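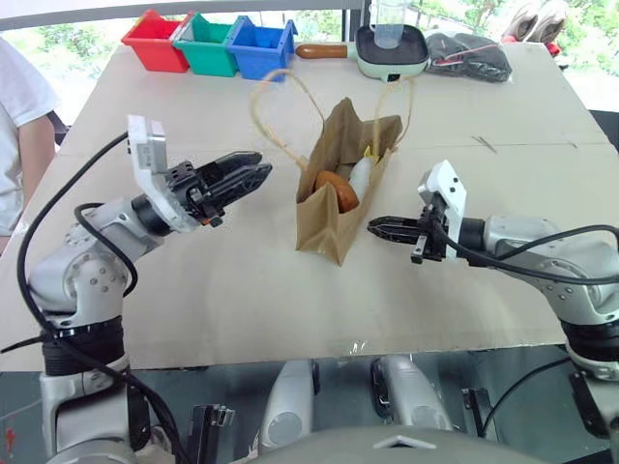
PACKING FLOOR LIAISON MEETING: MINUTES

Nelomard Foods, Dağdelen Road site, September
Last updated: September, second version, with corrections from the night shift

Chair: Rosângela Cordeiro, site operations
Present: two delegates from day packing, one from night packing, the bakery lead, the maintenance lead, the training coordinator, HR, the Weva project engineer
Apologies: transport desk
Start: 2:10 p.m.

1. Minutes of the previous meeting

Accepted with one change. Item 4 said the night shift "had no objection" to moving the handover to 9:45 p.m. The night delegate said the shift had not been asked. The wording is changed to "not yet consulted." The question itself comes back under item 7.

2. Where the bagging trial stands

The Weva engineer reported. The two-arm station is still working on the handled paper bag, one bag at a time, on the cardboard-covered table. The order type is the small breakfast order from the Nitska cafe contract. Nothing the station packs goes to a customer at this stage. All trial bags are opened and checked by a packer and the food is written off.

The station ran 556 trial bags since the last meeting. The target before anyone discusses live orders is 3,000. The engineer said the target will not be lowered to meet a calendar.

Most of the failed bags fall under one of two headings. In the first, a gripper closes on the rim and the paper folds inward, so the next item lands on the fold. In the second, a handle drops across the opening while an item is on its way in. Twine handles do not stand the same way twice, and the station has to look again each time. Day packing said people have the same trouble with those handles and push them back with the side of the hand without thinking about it.

Bakery asked whether crushed rolls are counted as failures. At present they are counted only if the crust is split. Bakery said a roll can be pressed flat on one side with no split and a customer will still complain. Agreed that the bakery lead and the engineer will write a short standard with photos of good and bad rolls, and that earlier results will stay as they are and be marked "old standard."

Action: bakery lead, Weva engineer.

3. What the trial changes for packers now

The chair asked for this to be taken separately from what may happen later.

Day packing listed the changes so far. One packer per shift is taken off the line to attend the station. That person sets out the items, watches, stops the arms when needed, opens the finished bags and records the result. The line runs one short while this is going on. The line rate was not adjusted for the first part of the trial, and the remaining packers made up the difference.

Operations accepted this. The line rate will be lowered whenever a packer is at the station, and the lower rate will be shown on the board so that the shift lead does not have to explain it to transport every time. Day packing asked for it to apply to the whole shift, including the hours after the trial stops for the day. Operations did not agree. Left open.

Night packing said attending the station is tiring in a different way. On the line the hands are busy and time passes. At the station there is a lot of standing and watching, with short bursts of work. Two people have asked not to be put down for it again. Others like it and would do it every shift. The delegate asked that it be by sign-up, with a limit of 3 hours at a stretch. Agreed for both shifts. If no one signs up, the station does not run that shift. HR asked for that last sentence to be minuted as spoken.

Pay for station duty was raised. Packers attending the station are doing record keeping and fault reporting that sit in the grade above. HR will come back with a written answer. Day packing asked for a date and was told before the next meeting.

Action: operations, HR.

4. What may change later

The chair said no decision has been taken to buy. Weva's quote covers the trial only. If the trial meets its target, a proposal for one live station on the Nitska contract would go to the directors, and this meeting would see it first.

Day packing asked for a plain answer on jobs. The chair said the company's position is that no permanent packer will lose a job because of a bagging station during the length of the Nitska contract. Asked about temporary packers, she said she could not say the same for them. The Nitska work is where most temporary hours are used, and a live station would cut those hours. Day packing thanked her for the answer and said they did not agree with the outcome. They asked that temporary staff be told directly and by the company, before they hear it in the locker room. Agreed.

The delegates' view, recorded at their request: breakfast bagging is the lightest job on the floor. It is where people go when they come back from an injury or late in a pregnancy. If it goes to a machine, the light work goes with it, and what is left is crates, trays and the freezer. Operations had not looked at it this way. HR will list how many people were on light duty in the past year, and where they were placed, with no names.

Bakery said any station would still need someone to bring rolls to it in order, facing up, at the right time, and that this is bakery's time and is not in anyone's plan. The engineer agreed the feeding of items is the part least worked out.

Action: operations to brief temporary staff; HR to prepare light duty list.

5. Safety around the station

No injuries. One near miss reported by night packing. A packer reached across the table to straighten a bag while the arms were paused, and the program resumed from the desk. The packer pulled back in time. The arms move slowly in trial mode, and the engineer believes contact would have stopped them, but the person at the desk did not look up before pressing resume.

After discussion the following was agreed, starting with the next shift:

- The person at the table holds the resume control. The desk does not have one.
- Hands stay off the cardboard while an arm is moving.
- Cables running off the sides of the arms are checked for snags at the start of each session.
- Maintenance has the right to stop a session and does not need to ask Weva.

Maintenance asked who replaces the cardboard on the table. It gets changed when somebody feels like it. The engineer said a fresh sheet with a raised fold can affect how the bag stands. It will be changed weekly by maintenance and the change noted in the log, including where the fold lies.

Day packing asked if people passing through have to keep behind a line. There is a rule but no line. Maintenance will tape one.

Action: Weva engineer, maintenance.

6. Training

The training coordinator has run the half-hour introduction for day shift. Night shift has had it from a printed sheet only. The night delegate said the sheet is written for somebody who already knows the station. Words such as "end effector" and "teach point" are not explained. The coordinator will come in at 10 p.m. and run it in person, and the sheet will be rewritten with one of the packers who attends regularly.

The chair asked if packers could be trained to adjust the program themselves. Weva offers a course. The engineer said packers have been the best source of fixes so far. The order in which items go in was changed after a packer pointed out that she always puts the long item in leaning against the back and the roll in front of it. Day packing said if packers' know-how is going into the program, that should be recognized in some way. No proposal was made. Operations will ask Weva for the price of two course places, one for each shift.

Action: training coordinator, operations.

7. Shift handover at 9:45 p.m.

Night shift will be asked by paper ballot. If they are against, the handover stays at 10 p.m. Transport was not present to say how this affects loading.

8. Paper bags

The current stock is 1,000 handled bags set aside for the trial. Purchasing has asked if the trial could use a bag without handles, which is cheaper and would be easier for the arms. The chair said Nitska chose the handled bag and customers carry it on the bus. The trial stays with the handled bag. Used bags in good shape can be run again for practice but not for counted results, as the paper is softer after the first use.

9. Any other business

The radio on the packing line may be turned back on. It was switched off for the first week of the trial at Weva's request and no one said it could go on again.

Personal items are to be kept in the lockers and off the ledges and tables. This applies to visitors as well.

Bakery reminded everyone that trial rolls are not to be eaten after handling. There is a bin for them by the door.

Meeting closed 3:25 p.m. Next meeting in four weeks, same room.

Comments (4)

nightpack2: Thanks for fixing item 1. Can the ballot for item 7 be left in the canteen and not at the shift lead's desk please.

Line 4 days: The lower rate was on the board for one shift and then wiped off. Who do we tell?

R. Cordeiro: Tell me. It is back up and will be in marker that doesn't wipe.

temp_packing: Was not briefed yet, read about my hours in here. When is the meeting for us?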